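Garel Opens Repair and Exchange Service for Household Goods in Tirkeck

TIRKECK, April 20, 2021 – Garel, the cooperative for second-hand goods, announces today the opening of its new repair and exchange service in Tirkeck. The service carries the name Pedel and is open to all residents of the town and of the neighbouring villages. It accepts shoes, small furniture, textiles and kitchen goods which still have some life in them, and it offers them again at a low price after cleaning and repair.

The idea of Pedel was born from a simple observation. Many households keep things they do not use, and they keep them for years, only for the reason that they do not know where to bring them. The municipal collection point in Gourlay is 30 kilometres away and it does not separate the goods which could be repaired from those which could not. With the new service the residents have now a place in their own town.

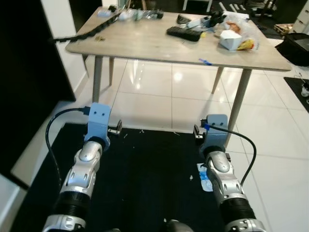

Every person who brings goods receives a paper card with points. The points can be used for other goods in the exchange, or for a repair. One pair of shoes in fair condition gives nine points, a chair gives 20 points and a small table gives 75. The cards have no end date and they can be given to another person. Members of Garel and persons who are not members receive the same number of points.

"We wished to have a system which my own grandmother could understand in one minute," said Apostolos Michailidis of Garel. "In our first proposal there were too many categories and too many forms. We have removed most of them, and I believe the service became better by this."

The exchange does not accept mattresses, car parts, medicines or open cosmetics. Electrical goods are accepted only with their original cable. Goods with strong smell of smoke or damp will be returned to the owner.

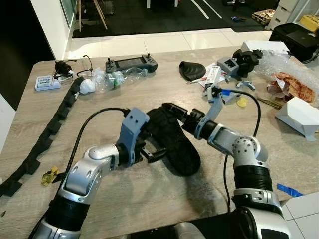 How the repair works

Repairs are made in the order of arrival. For shoes, the service offers new heels, glued soles, stitching and new laces. For textiles, it offers zips, buttons, hems and patches. Wooden furniture can be glued, sanded and oiled, but it is not painted, as the paint needs a separate room with ventilation. The customer hears the price before the work begins and may say no without any cost.

A repair can take up to 30 days. Customers who need their goods sooner are kindly asked to mention this at the counter. Goods sent by parcel are also accepted, if the sender has written his or her name and telephone number on a sheet inside the box and not only on the outside.
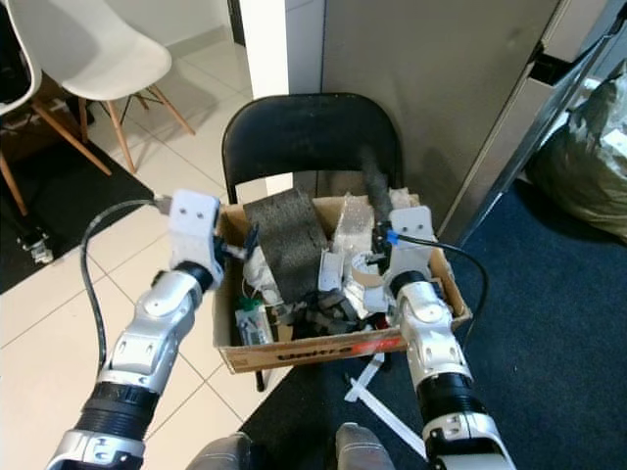
Getsemaní Zavala finds the telephone number the most important part of all, and would add that a second number is even better. According to her, a repaired pair of boots which stays on the shelf the whole summer does not help anyone, and a short call is usually enough to bring the owner back.

Garel also prepares a series of evening courses, which will be held at the same address. The first course treats the care of leather and the second the mending of knitted clothes. Each course has nine places. The price is paid in points or in cash, and the participants should bring one thing of their own to work on.

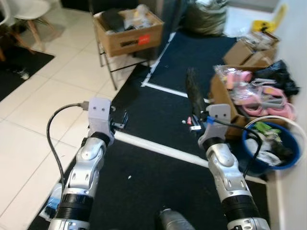
For the courses no earlier experience is necessary. Needles, thread, wax and glue are included in the price. Registration is possible at the counter or by telephone until the end of April, and persons who find no free place will be written on a list for the next series.

About Garel

Garel is a cooperative for the collection, repair and sale of second-hand goods. It is owned by its members. New members are welcome, and the membership form can be requested at the counter in Tirkeck.

Contact for the press: Apostolos Michailidis, Garel, Tirkeck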